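Run 146

The robotics club at Brakville High had the lab until six on Tuesdays. Sekar Pattinasarany had done seven sweeping runs and wanted one more before Mr Rondonuwu locked up.

"What are we on?" he asked.

"A hundred and forty-five," said Zamanlow from the laptop. "Sesis has 1,000."

"Sesis has a bigger team."

He tipped the white scraps back onto the board, laid the dustpan to the left and picked up the grippers. His wrists ached. Zamanlow started the recording.

"Slower than last time," she said. "It learns your bad habits too."

He brought the brush in behind the pile. 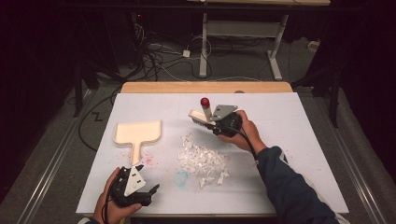 Run 147

"Again," said Sekar.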